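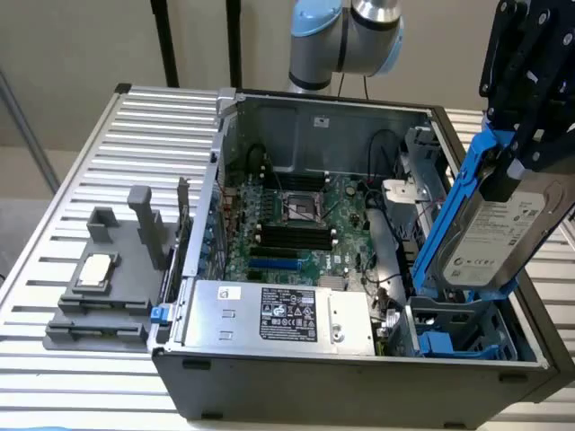 What should come out first when you strip down an old desktop tower?

Start with the hard drive, then the processor, and leave the power supply until you've got a good reason to touch it.

I get asked this nearly every time I mention at the front counter that I've been out the back with a screwdriver, so this month the bench page is all about opening up a big old Dell and getting it ready to go again. If you're a regular at the Zendton repair room you'll know I have a soft spot for these things. They weigh a tonne, they're the colour of a wet footpath, and somebody in an office somewhere once spent a fortune on them. Now they turn up on our doorstep in December when everyone's clearing out the spare room, and I couldn't be happier about it!

We've got four of them on the shelf this time round. I meant to do one a month through the winter, and then I opened the first to have a quick look before tea and of course that was the evening gone.
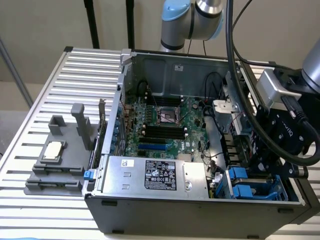
Bronwyn Hallett
Bench coordinator, Zendton Repair Room

Right, the lid. Unplug everything first (wall, monitor, the mystery USB thing you forgot was in the back) and hold the power button in for a few seconds. Then lay the tower down on its side so the board is facing up at you. I did my first few standing upright on the kitchen floor, with a torch in my teeth, and I can't recommend it. On its side you can see everything and gravity is on your team for once.

The side panel comes off and there it all is: green board in the middle, the power supply along one side in its silver box, drives in their cage at the corner. On the big office towers the bits you're meant to pull are often bright blue. I love this. The latches are blue, the drive sleds are blue, and if you come to something that's plain grey and it isn't moving, have a think before you lean on it. (The blue slot on the board is a slot, mind you, so don't go yanking on that one.)

Drives next. The hard drive sits in a plastic sled, so on a good day there's no screwdriver involved. Unplug the two cables at the back, squeeze the sled and slide the whole lot out. Pull on the plug and never on the wires. Some of these have been sitting in there for years and they'll feel welded on, so wiggle gently from side to side and be patient with it. Mine took me seven minutes and some language I won't be printing in a family newsletter.

Put a bit of masking tape on the drive and write which computer it came out of. I know you think you'll remember. I thought I'd remember too, and last winter I spent a whole afternoon working out which drive had somebody's wedding photos on it.

Then there's the processor, and this is where people go a bit pale. It's really not so bad. Once the cooler is off you've got a little square metal frame with a lever down one side. Push the lever down and out a touch, let it come up, lift the frame, and the chip is just sitting there. Hold it by the edges. Don't touch the underside and PLEASE don't poke a finger, a cloth or a cotton bud into the socket itself. The contacts in there are finer than a cat's whisker and I've bent enough of them to have earned the right to nag.

Have somewhere ready for the chip to go before you pick it up. This is my one big tip of the month. I used to lay mine on a tea towel, and then on a saucer, and both times I ended up moving it about the table with my elbow while I hunted for the paste. A little tray with a recess in it is miles better, and any of you with a 3D printer at home could run one off in grey or whatever colour is on the reel. Silver side up, set it down, hands off.
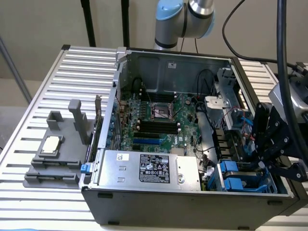

The processor in its tray, to the left of the open tower.

Now, paste. I've been getting through a tube of Kamolrat, which goes on nicely and doesn't set like toffee. Wipe off the old stuff with a bit of isopropyl on a lint-free cloth, both the chip and the bottom of the cooler, and keep going until the cloth comes away clean. When it's time to put the cooler back you only want a small blob in the middle. I have seen people ice it like a Christmas cake!

While the chip's out I go over the memory slots. These workstation boards have a bank of slots either side of the socket, and the dust seems to favour the far one, don't ask me why. A soft brush, held low, and a few short puffs of air from a can kept upright. Check that the little white latches at the ends all move freely and click back. If one's stiff, work it a few times with a fingertip. Memory goes back in pairs, and the diagram is usually stuck inside the side panel, so don't put the panel in the recycling (ask me how I know).

For memory I've been buying second-hand from Palov, down past the tyre place. They'll swap a stick if it turns out to be a dud, they test in front of you, and they don't mind if you come in with the old one in a sandwich bag asking for "another one of these, please". I paid eleven dollars for my last stick and was very pleased with myself.

Cables I leave alone as far as I can.

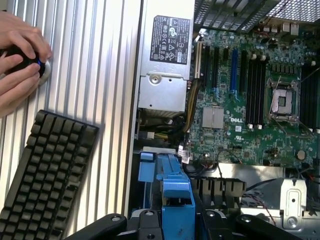

If a bunch of them is in the way I'll ease it over to one side and hold it there with a twist tie, and I try to get it back to the same spot before the panel goes on. Anything that was clipped down should be clipped down again. And have a good look round the fans before you close up, as a stray wire in the blades makes a noise like a playing card in bicycle spokes.

The coin battery is worth doing at the same time. It's the round silver one sitting flat on the board, same kind as in plenty of kitchen scales and car keys. If the computer keeps telling you it's the middle of the night in some other decade, that's your culprit. There's a small spring clip at the side, press it back and the battery pops up. Writing side up when the new one goes in.

As for the power supply, we don't open those. If it's dead we swap the whole unit, and the old one goes in the e-waste cage by the roller door. Dust off the outside, by all means, but the screws on that box stay where they are. Same rule for everybody, me included.

I've started logging all of this in Tokon, the free parts tracker, so each tower has a page with what came out and what went back in. It's a bit clunky on the phone. If you've borrowed the bench laptop lately, could you check that you've signed out of it? I've been filing my memory under somebody else's bread maker.

Still wanted for the shelf: power cords, drive sleds in any colour, keyboards with all their keys, and a small set of screwdrivers to replace the ones that walked off. Drop them at the counter any time before eleven in the morning, or leave them in the tub beside the door with a note saying what they are.

Next month I'll be on to putting a fresh system on the drive and getting sound out of the thing, and if there's room I'll go over cooler clips as well.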